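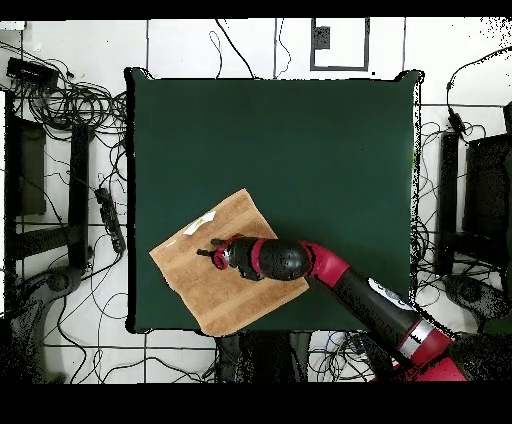
Welcome to the gallery page for the towel folder, which Tuấn Lý and I have been putting together at Vodcombe, the shared workshop, for longer than either of us likes to admit. We started in March with a bag of old towels and the hope that a robot arm might learn to fold one of them before summer. Well, summer is nearly gone and we are still at it, but we have had a wonderful time! The green tabletop was Nhi Mạc's idea, and I have thanked her for it more than once, as a brown cloth on dark green is so much easier to pick out than it ever was on my old pine bench at home. The red and black arm comes in from the lower right corner, so every fold has to be planned with that reach in mind, and the near edge of the table is where most of our arguments happen (Tuấn likes the cloth close to the front, I like it further back).

I should say a word about the cables too. Edin Kadrić has promised us a proper tray for them, and he means it kindly, but he has also promised Hiếu Thân a bicycle stand, and Hiếu asked first. Until then we step high and carry our coffee with both hands - or leave it by the sink, as the sign asks.

The next one has the cloth in a bunch, the sort of start I find most interesting. A flat towel is mostly a matter of finding a corner. A crumpled one hides its corners inside itself, and you have to decide which bit to pull before you know what it is attached to. I have spent whole evenings on that, folding by hand and writing down what my own fingers do, and my family now leaves the laundry to me.

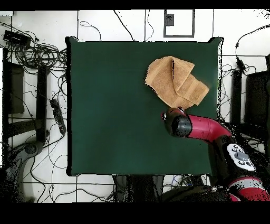
Bunched towel toward the back of the table, gripper just below its lower edge.

More pictures will go up when I have sorted them. If you are at Vodcombe and have a towel you no longer love, please leave it on our shelf - any color but green!

Lụa Đoàn
Monday, August 31, 2026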